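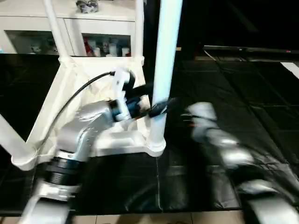

The drying shed at Wernden has a floor area slightly larger than a tennis court and holds one season of garlic at a time. Bulbs come in from the field in the first half of July with the tops still on. They leave in September with a dry neck, three or four intact wrappers and a weight loss that the grower records rack by rack.

Curing is the least studied step in small-scale garlic production. Breeding, planting density and fertilizer timing all have a written literature that growers can consult. Advice on curing tends to stop at "a warm, airy place out of the sun," and losses in storage are then blamed on the variety.

Wernden has kept shed records since 1993. The early notebooks list only the date each rack was hung and the date it was trimmed. Air temperature was added later, then relative humidity at two heights, then the weight of a tagged bundle on each rack. The tagged bundle is weighed on Friday, before the doors are opened for the day. Curing is considered finished when two weekly readings differ by less than one percent.

The procedure is simple to state. Bulbs are lifted when the lower third of the leaves has browned. Soil is left on the roots and knocked off by hand after it dries. Washing was tried for two seasons and dropped after neck rot appeared in the stiff-stemmed lots. Bundles are tied in tens and hung with a hand's width between them, bulbs down, so that moisture from the stem does not collect at the clove plates.

Airflow is the variable that the farm controls most closely. Two fans run continuously for the first 14 days and then only at night, when outside air is cooler and the shed would otherwise take on moisture. Night running goes against the usual recommendation, which is to ventilate by day. At Wernden the shed sits in a river bottom, fog forms before sunrise in most of August, and still air at that hour leaves a film of condensation on the outer wrappers. Moving air prevents it.
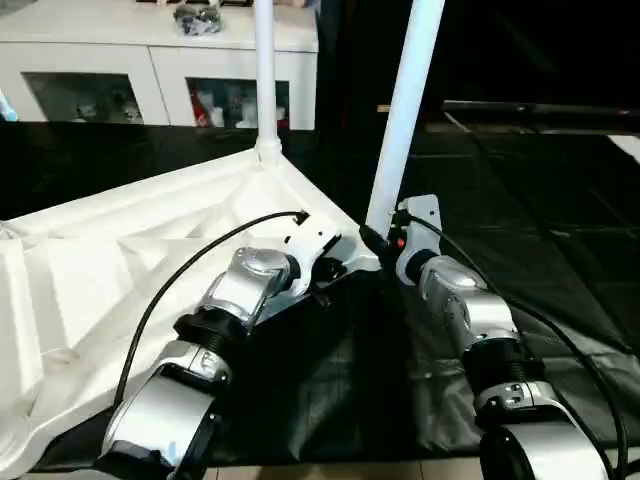
Temperature is held below 90 degrees Fahrenheit. Above that point the outer cloves begin to soften and turn translucent, a condition growers call waxy breakdown. It does not show through the wrapper and is normally found by the customer. The shed has a vented ridge and a whitewashed roof, and on the hottest afternoons a shade net is pulled over the south wall.

Three varieties are grown. Grallska is a hardneck with large cloves and thin skins, and it is the first to be sold. Mạch is smaller, dries quickly and holds its color. Hernari is a softneck kept for braiding and for late winter sales. They are cured in the same shed but not on the same schedule. Hernari takes longest, on account of the layered leaf bases in the neck, and is hung nearest the fans.

Last season the farm hung 199 bundles of Hernari and trimmed them in a single pass. In earlier years the crop was trimmed as labor allowed, and necks cut too early stayed open. An open neck admits mold spores directly to the cloves. The rule now is to cut one bulb from each rack an inch above the shoulder and press the cut surface with a thumb. Any give, and the rack stays up another week.
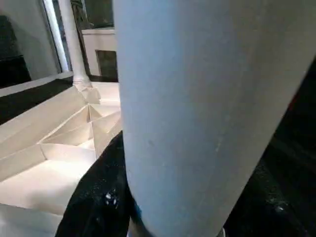 Andor Dudás disagrees with the thumb test and would trim by weight alone, arguing that a neck can feel firm on a dry afternoon and give again after two foggy nights. The weekly bundle reading, in his view, already contains everything the thumb is being asked to find.

The records partly support him. Racks passed by thumb in humid weeks lost more weight after trimming than racks passed by scale. The difference in storage losses was small, and the farm continues to use both checks.

After trimming, the bulbs move to mesh crates in a back room kept between 55 and 60 degrees. Temperatures in the forties are avoided, as they encourage sprouting. Seed stock is sorted out first, largest bulbs only, and stored on a separate shelf with the rack number written on each crate. It goes back into the ground in October.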